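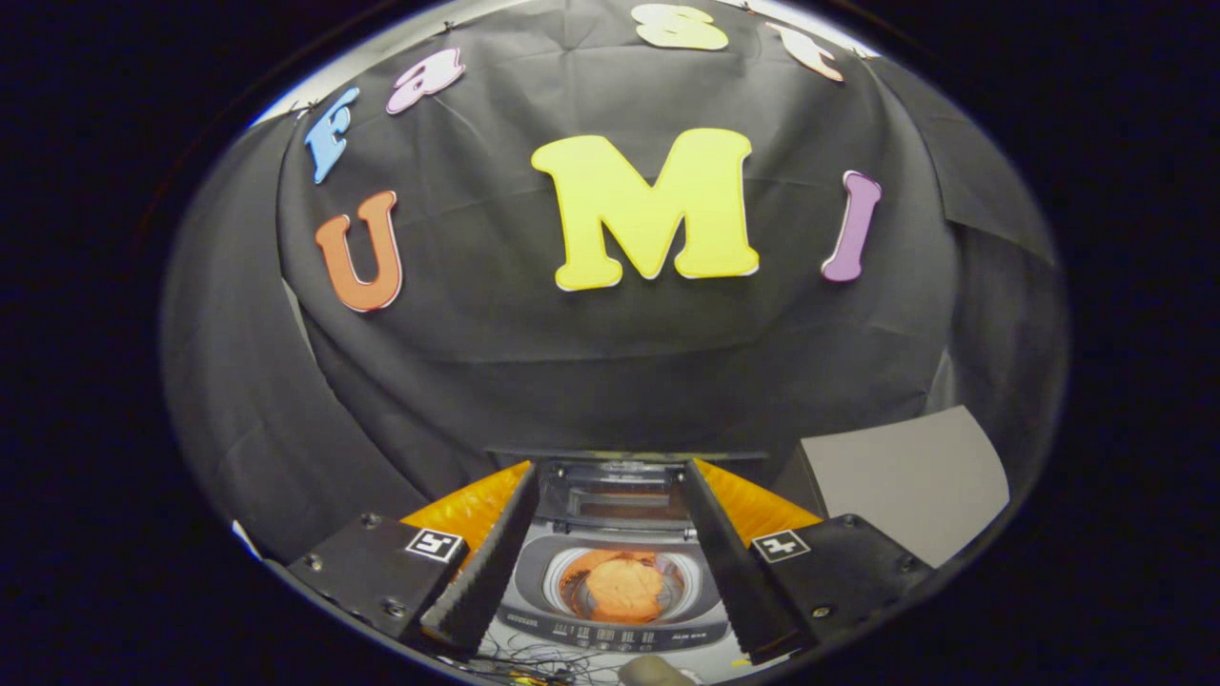 Measuring Sky Brightness at Three Rural Campgrounds
Rakiya Yusuf
Travel and Recreation Studies, final project report

1. Purpose

Campgrounds that want to attract stargazing visitors need a record of how dark their sky is. This project measured sky brightness at Gakine, Asura and Halliday, and compared the readings with what each campground tells visitors on its website.

2. Method

Readings were taken in May on 7 moonless nights with a hand-held sky quality meter pointed at the zenith. Each session began two hours after sunset. The meter was left outside for 15 minutes before the first reading so that its temperature could settle. Five readings were taken per session and the first was thrown out. Nights with visible cloud were not used. A total of 34 sessions would have been needed to cover every loop of every campground, so only the main loop was measured at each one.

3. Results

Gakine was the darkest of the three on every night measured. Asura came second. Halliday was the brightest, and its readings changed the most from night to night. The lights at the Halliday boat ramp are on a timer, and the readings dropped after they shut off. At Asura the restroom lights stay on until morning. The meter was kept 100 meters from the nearest fixture at all three campgrounds.

Halliday advertises "perfect dark skies" on its booking page. Gakine does not mention the night sky at all.

4. Limits

One meter was used and it was not checked against a second unit. Humidity was not recorded. Summer haze may give different values.

5. Further work

Repeat the readings in winter, and add the outer loops at Asura. The Halliday office has agreed to share its lighting schedule.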